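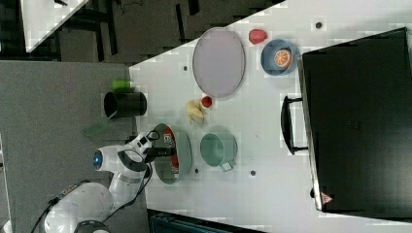

Snack package in a pale teal bowl.

Home Analysis Interviews Archive About

Counting shells in Flellau

The Flellau ceasefire is now in its second season, and both sides say it's holding. So does the contractor paid to watch it. I wanted to hear from somebody who had been close to the numbers and no longer had a job that depended on them.

The man I spoke with did two rotations as an observer on the line between Besmont and the Wodley crossing. He left in March. He asked that his name be kept out of this, and he also asked me to say that he left on decent terms, which I'm passing along without being able to check it. We talked for most of an afternoon. He had a notebook with him and looked things up in it when he wasn't sure.

I started with the figure everyone quotes. The last public summary listed 468 violations for the reporting period, down from the one before. Officials on both sides have called that progress.

"It's 468 reports that made it through," he said. "A patrol hears something. They write it up. Somebody at the Besmont office decides whether it's one incident or six. If you get a mortar exchange that goes on from supper until midnight, that can be one line. I've seen it be one line."

And if one side fires a single rifle shot at a drone?

"Also one line."

He didn't think anyone had set out to cook the books. The rules for grouping incidents were rewritten between the two periods, he told me, and the new rules were "perfectly reasonable if you read them by themselves." An exchange of fire in one sector with no gap of more than 30 minutes became a single event. Before that, each observed burst had been logged on its own. The summary mentions the new method in a note on the last page. It doesn't say what the earlier total would look like under the same rule, and I have asked twice. Kuipers, the firm that holds the monitoring contract, replied the second time to say that historical data would not be restated.

So a drop was reported between two numbers that were made differently. Maybe there was a real drop as well. He thinks there probably was, in the north. Around Wodley he was much less sure.

"The trouble with Wodley is we stopped going at night," he said. "There was a mine on the access road and the night patrols were suspended. That was the right call, I'd have made the same one. But the nighttime reports went to nothing, obviously, and then you see a map with no dots on it and somebody in a capital says look how quiet Wodley is."

I asked whether that was written down anywhere a member of the public could find it. He turned a few pages in the notebook and said he believed it was in an annex. I have the annexes that were released. It isn't in those.

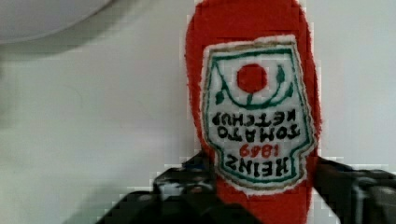 According to one reader, who wrote after our earlier piece on the monitors, all of this is beside the point, and people in Besmont can hear for themselves that there's less firing than last year, and writers who pick at the totals are doing the work of those who want the thing to fail. I read the message out to him.

He took a while over it. "They're right that it's quieter in town," he said. "I lived there. The bakery opened again, the buses ran most days. I'm not going to tell someone their own ears are wrong." What he objected to was using the town to stand for the line. Most of the fighting had never been in Besmont itself, he said, and the guns that used to reach it had been moved back early, under the first agreement, before the summaries even started.

That brought us to the withdrawals. The deal calls for both sides to pull heavy weapons out of a belt on either side of the line, and to thin out the troops inside it. One of them announced in the winter that 3,000 fighters had gone. There was film of trucks on the road south. Several outlets ran the figure in their headlines as if someone had stood there and ticked them off.

Had anyone?

"We saw trucks," he said. "I personally saw trucks. Covered, heading in the right direction. We weren't allowed to look in the back." His team asked for unit rosters before and after and was given a single sheet with a total on it and a stamp. The report they filed said that vehicle movement consistent with a withdrawal had been observed. By the time it came out in the summary, it read that a withdrawal had been observed. He showed me the two sentences, his own in handwriting and the other in print. I can't tell you who took the words out or whether they meant anything by it. Editors shorten things.

He also said that in the weeks afterward his patrols kept meeting men at the same checkpoints, in different jackets, who described themselves as local police. Some of them may well have been local police. "A couple of them knew my driver by name," he said.

I should say where I think he was weaker. He was certain that the southern side had been the worse offender on troop numbers, and when I pressed him, what he had was mostly impressions from the stretch of line he'd worked, which was all on the southern side. He never served on the other half. He conceded that when I put it to him, a bit grudgingly. He also told me a story about a fuel depot that I've left out, as he'd gotten it secondhand and I couldn't find anything to stand it up. 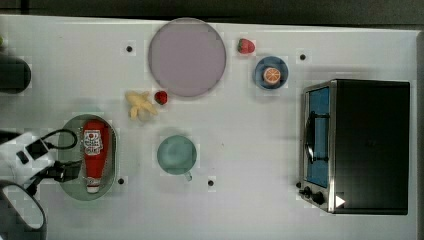 How many observers would it take to do the job properly? More than the 300 in the contract, he said, though he'd trade half of any increase for permission to move at night and open the back of a truck.

Even the 300 needs some care. It's the authorized strength. It covers office staff, drivers, the radio room and people on leave. He put the number on patrol on any given day far below that, and wouldn't give me one to print, as it changed with the weather and the state of the vehicles. Kuipers describes the mission as fully staffed. I don't doubt that every position has a name next to it.

The contract is up for renewal, and it would be odd to ignore that. A firm that is paid to monitor a ceasefire has no reason to announce that there isn't one. The governments that pay for it would also like to have bought something that works. He bristled a little when I said so and told me that the people he'd worked with were careful and mostly underpaid, and that two of the sector chiefs had fought hard over wording. I believe him. I'd only point out that the wording they were fighting over is the wording that came out.
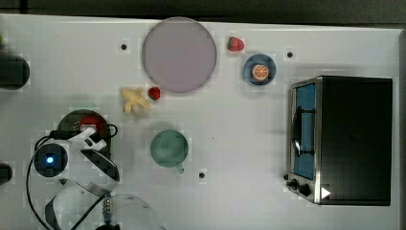
This page last changed: Wednesday, 4:40 p.m.

Toward the end I asked what he would want a reader to do with the next summary when it arrives. He said to go to the back first and find the restrictions on movement. If a sector had no access for two weeks, its count for those two weeks should be treated as missing. Then look at which verbs are used. "Observed" means somebody had eyes on it, or it used to. "Assessed" means a conversation in an office. "Was informed" means one of the parties told them and they wrote it down.

He was still, on balance, in favor of the mission. I hadn't expected that after the previous two hours. "You take the patrols away and you'll have whatever each side puts on its own channel," he said. "I'd sooner have a bad count than that." I asked if a bad count that everyone treats as a good one might be worse, and he said he'd gone back and forth on it, and that on the day he handed in his radio he would have said yes.

We have asked Kuipers for the sector access logs covering the Wodley road, and for the pre-change incident totals in any form. The firm has acknowledged the request. Both parties to the agreement were sent questions about the troop figure. One sent back the original announcement, with the number in bold.

Contact the desk | Copyright, all rights reserved | Back to top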